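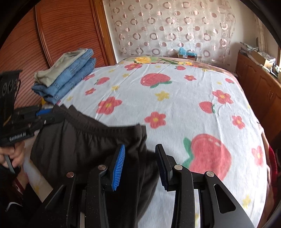 Dark brown trousers with a gathered elastic waistband.

Shoe Stores Should Tell Us How Many Pairs They Have

By Evaristo Costa
Bullusness, March 23, 2024

In February I entered a raffle at Parisi, the shoe store in Purkitville, for the right to buy a pair of Kurau runners in gray suede. I filled in my name, my size, my zip code and a card number. Two days later I got an email that said "Unfortunately you were not selected this time" and offered me ten percent off socks.

I have been getting emails like that for years and I never thought much about them. This time I went into the store and asked how many pairs they'd had. The man at the register looked it up and told me, which surprised me. They had received 30 pairs in all sizes and 2,477 entries. In my size, a 10, they'd had four.

I think that number should have been on the entry page. I think it should be on every entry page, for every shoe sold this way, before anybody types in a card number.

A raffle is a fair way to sell something scarce. It's better than the line outside, which favored people with no job to get to and a tolerance for cold sidewalks, and it's much better than the first-come online sale, which favored whoever had the fastest software. I've done both and I don't miss either one. But a drawing where you don't know how many prizes there are is a strange kind of drawing. The fire department in my town sells tickets for a quilt every summer, and it says on the ticket that there is one quilt.

Stores have a reason for keeping quiet. If I'd known there were four pairs in a 10, I might not have entered, and then Parisi wouldn't have my email address. The entry list is worth something to them whether or not the shoes are. Of those 2,477 people, nearly all went home with a sock coupon, and every one of them is now on a mailing list. I got three messages from the store the following week. One was for a rain jacket.

The brands have their own reason. A shoe that sells out looks good, and nobody outside the company can tell a shoe that sold out at 393 pairs from one that sold out at forty thousand. Kurau has brought the gray suede back twice now, each time calling it limited, and each time the buyer has to take the word on trust. Limited to what? Every production run is limited, including the one for the plain white pair that sits on the clearance rack until fall.

There's a money side to this too. When people can't see the supply, they guess, and they guess low. The gray pair was listed for resale at more than twice the store price the same evening. Maybe that was a reasonable price and maybe it wasn't. The person paying it had no means of knowing if another thousand pairs were sitting in a warehouse. Some of them were going to feel foolish in a month.
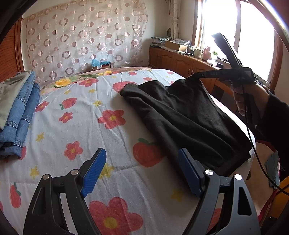

Rosalía Iglesias thinks I have this backward. She wrote to me after I complained about the raffle in an earlier column, and her point was that publishing the count would help resellers most of all. They would read the size breakdown, see four pairs in a 10, and put all their entries there. Regular customers would look at the odds and give up, so the people left in the drawing would be the ones in it for profit. She would rather have stores check names against addresses and throw out duplicates, and leave the numbers alone.

She's right about the duplicates. I'd like to see that done whatever else happens, and I doubt Parisi does it carefully. But I don't agree on the rest. Resellers already know the numbers, or close to them. They talk to store employees, they trade tips in paid chat groups, and they keep records from one release to the next. The customer with one entry and no group chat is the only one in the dark. I found out by asking, but I asked after it was over.

As for people giving up, some would. I'd count that as a benefit. If the total had been printed there I could have decided to skip it, or I could have decided that a long shot was fine and entered without expecting much. I also could have bought the navy pair, which was on the shelf at regular price and which I now own.

What I'm asking for is small. One line on the page: pairs available, by size, at this store. If there are 100 pairs, say 100. Afterward, add the number of entries, so that next time a person has something to go on. The store already has both figures — the man at the register found them in less than a minute.

I asked him whether Parisi had ever thought of posting them. He said it would be up to the owner, and that Kurau might have something to say about it as well. I've written to both. The owner sent back a short note saying she'd consider it for the next release. Kurau sent an automatic reply, and I'm on that mailing list now too.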